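ROB 401: Manipulation Studio
Handout for Unit 4, Small Parts and Caps
Revised 1 February 2023
Written by Mireille Darwish, with bench notes from Efren Lumbao

Welcome to my favourite unit of the whole course! Up to now you've been moving blocks, and blocks are kind. They have flat sides, they stay where you put them, and you can miss the middle by a finger's width and still come away with something. Pens are another matter. They roll, they're round, and they come in two pieces that have to be lined up before they'll go together.

The task: your arm picks up an open felt-tip, finds the cap that belongs to it, and puts it on. Each team gets one table session in the Skomness room and 14 scored attempts, which you may spread over the session however you like.

Before you start
Read the safety sheet again, even if you know it by heart. Check that both stop buttons work. Run the homing routine and wait for the arm to settle before you load your own code. Ayman Obeidat looks after the arms this term, so tell him (not me!) if a joint sounds rough or a cable is pulling.

Setting out the table
Keep caps and barrels in separate areas. Leave enough space between neighbouring caps for a finger to come down on either side, and try a few on their sides and a few standing up, as the grasp is quite different for each. Mix your colours. A vision routine that only copes with red and blue will fall over the moment it meets a clear cap, and it's much better to find that out early in the session.
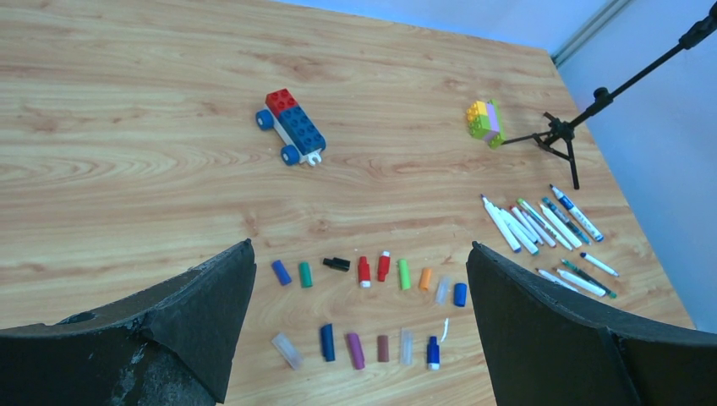 Once you're happy with the layout, save it under your team name and load it into Skovovik, the planner we used in Unit 3. Skovovik will suggest an order for the grasps. You don't have to accept it. Last year Brândușa Dumitrescu's team threw the suggestion away and sorted by how hard each cap was to see, hardest first, and they had a lovely clean run.

Grasping the barrel
Come in across the barrel, never along it. Close slowly until the force reading climbs, then stop and hold for a moment before lifting. Padded fingers give a little, so the reading creeps up after the motor has stopped — that's normal, and you should log it. Our pads have roughly 2,000 closes behind them and they don't grip evenly from tip to base. Try the same grasp at three heights on the finger and write down which one slips least.

If the pen swings when you lift it, you're holding too far from the middle. Put it down and try again. Please don't fix a swing by squeezing harder. I've seen a barrel shoot right across the room that way.

Bringing the cap to the pen
There are two ways to do this and I'd love to see both. You can stand the cap in the holder and lower the pen into it, or use two arms, one for each piece. The second way is harder to calibrate, as you need both arms to agree on where the table is, but it's such good fun when it works. Aksel Kjærgaard's alignment notes are in the Najjar folder and they'll save you an afternoon.

For either method, move in until the pieces touch, back off very slightly, correct the angle, then press. Listen for the click. Your force log should show a sharp rise and then a drop at the same instant.
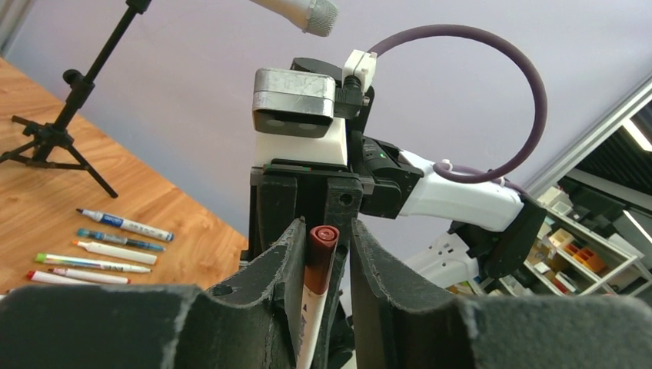
How firmly should the arm press when the cap goes on?
Start at 10 newtons and go up in small steps until you hear the click. Write down the lowest value that closes the cap, and use that one for your scored attempts.

What to hand in
Your force logs, a sketch of your table layout, and a page on what went wrong. I mean that last one warmly — the pages about failures are the ones I enjoy most, and they carry as many marks as the score itself. Upload everything to Patard before the end of February. One submission per team, with all your names on the first page.

Reading for Unit 5: the chapter on compliant contact, first half only. Bring a pencil, as we'll be drawing force diagrams by hand.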